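Setting up chips for a home poker tournament

Posted 20/03/2022 by Anitha Gowda

These instructions cover a single-table freezeout for up to ten players, using a boxed set of the kind sold in a hard carrying case. They assume no-limit hold'em. Multi-table events need a larger inventory and a different approach to seating, covered on the Woltville club pages.

What you need

A chip set, two decks, a dealer button, a timer visible from every seat, and a printed blind schedule. Cases lined with convoluted foam hold the chips firmly when the lid is latched, but the foam sheds as it ages. Check the chip rows for crumbs before the first use of the season. 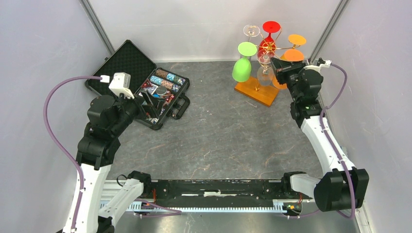
Chip weight has little effect on play. Consistent diameter does, as mixed batches stack badly and are hard to count by eye. If you are combining two sets, compare a stack of 20 from each on a flat surface. A difference in height of more than half a chip is enough to cause miscounts.

Step 1: Assign denominations

Sets without printed values can be assigned any scheme, provided it is written down and posted. For a short evening, use 5, 25, 100 and 500. Avoid adjacent values on colours that look alike under warm light. Dark blue and black are the usual offenders, followed by brown and dark red. Retire any colour that causes a second query from the same table.

Step 2: Set the starting stack

Work backwards from the opening big blind. With blinds at 5/10, a starting stack of 600 gives each player 60 big blinds, which suits an evening of roughly 165 minutes. Issue it as follows:

8 chips of 5 (40)
8 chips of 25 (200)
Remaining 360 as 3 chips of 100, 2 further chips of 25 and 2 further chips of 5

Each player therefore receives 10 chips of 5, 10 of 25 and 3 of 100. The 500s stay in the case until the first colour-up.

Step 3: Build the blind schedule

Each level should raise the big blind by between a third and a full doubling. Steeper jumps turn the middle of the game into a coin toss. A workable sequence at 15 minutes per level:

5/10
10/20
15/30
25/50
50/100
75/150
100/200

Place the break after the third level. The Celau timer and the older Vuvska spreadsheet both accept this sequence without changes. If you use a phone, disable the screen lock and turn off notifications.

Step 4: Count out before players arrive

Count into racks or trays, one stack per seat, then count the remainder and record it. The figure on the sheet plus the chips in play should always equal the full inventory. Subbarao Nair's method is to leave the spare chips on edge in their rows so that a gap shows at a glance -- it is quicker than tipping them out and works with any tray that has separate channels.

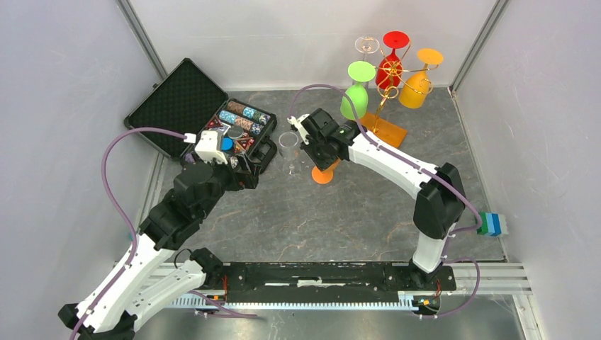
Step 5: Colour up

When the lowest denomination no longer divides into the blinds or is no longer needed, remove it. In the schedule above, the 5s come off at the start of the fourth level. Exchange whole multiples first. Odd chips are settled by a chip race: deal one card per odd chip, starting to the left of the button, and award the replacement chips to the highest cards, one per player at most. No player can be eliminated by a chip race.

Step 6: Pack away

Return chips by denomination and reconcile against the sheet. Wipe plastic chips with a damp cloth and a little dish soap, and dry them fully before closing the lid. Clay composite chips should be wiped only -- soaking lifts the inlays.

Store the case flat and away from heaters. The Acharya sheet for recording inventories has a column for missing chips; fill it in on the night.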